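**Cahier d'atelier – novembre 2019**
Rédaction : Leena Väisänen. Relecture : Hwa-young Seok.
Objet : table ronde blanche, contenants et petit matériel du projet Rastumeo.

Il a été convenu de traiter la table ronde avant les postes debout. Le plateau doit rester libre en dehors des séances ; tout objet qui y est déposé est soit rangé dans l'armoire Aaltonen, soit signalé dans le présent cahier.

Les boîtes allongées translucides à angles arrondis sont conservées sous la référence 723. Elles se rangent à plat, dans le sens de la longueur, sur la tablette de 90 cm. Ne pas les empiler avec celles de la série Bratia, dont le rebord est différent. 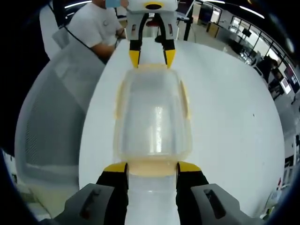
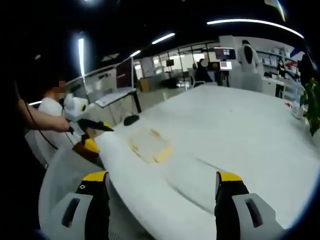

*Table ronde blanche, chaise grise en résille à gauche.*

Points relevés :

- L'objet jaune et plat posé vers le centre du plateau (seconde vue) n'a pas de référence. Chiffon ou éponge : à vérifier, puis à inscrire à l'inventaire.
- Même remarque pour le petit objet noir arrondi qui se trouve à proximité.
- Fines traces sombres sur le plateau, même vue. Essayer le produit Cidis sur une petite surface avant tout nettoyage complet.

La chaise demeure affectée à la table et ne doit pas être déplacée vers les bureaux.

H.-y. Seok demande que les étiquettes des tablettes soient refaites au format 8. Accord donné. Inventaire complet à reprendre en janvier.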